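Student Robotics Team Prepares for Regional Challenge in May

Published 14th February by the Kikberg Technical College Office of Communications

The Plollach Challenge asks college teams to automate one ordinary warehouse task. The Kikberg student team chose the opening of packages. The Office of Communications met with the team captain and the faculty advisor in the robotics laboratory to discuss the project. 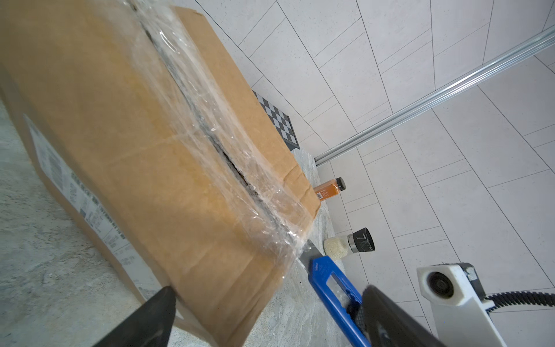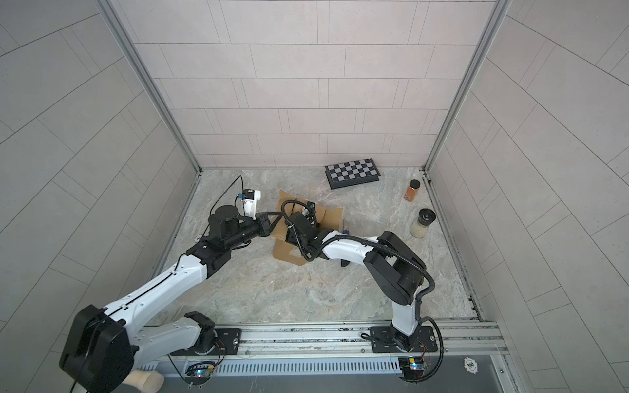
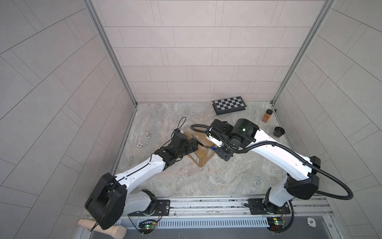

Package-opening work with the two-arm cell. The first picture is a close view of the utility knife at the plastic-wrapped box.

The team captain, a junior in mechanical engineering, said the task was selected after a visit to the Workalix distribution center last fall. "We watched people open cartons for an entire morning," the captain said. "Every box was a little different, and they adjusted without thinking about it. We wanted to know how much of that we could teach to a pair of arms."

Stretch film has proved to be the most demanding part of the assignment. According to the captain, film bunches over a seam and hides the place where the flaps meet. "A cut that is too shallow only moves the plastic around," the captain said. "If it is too deep, you damage what is inside, and the judges take points for that."

Students divide the work between two groups. One is responsible for holding the box, and the other for the path of the blade. The faculty advisor described the meetings between them as lively. "Each group is convinced that the other has the easier job," the advisor said. "I have asked them to trade places for two weeks before the final design review."

The project is supported by a grant of $1000 from the Lazaridis Fund, which the team has spent on replacement fingers and blades. Members are required to complete a safety course before they may operate the cell, and they must score at least 80 on the written test.

Under the rules of the Challenge, each team receives 60 minutes to set up and may not change its program once judging begins. The captain expects the setup period to be difficult. "Our lighting here is very even," the captain said. "We do not know what the hall will be like."

The team will travel to the Challenge in May. Students who wish to join for the next academic year may contact the Department of Engineering office.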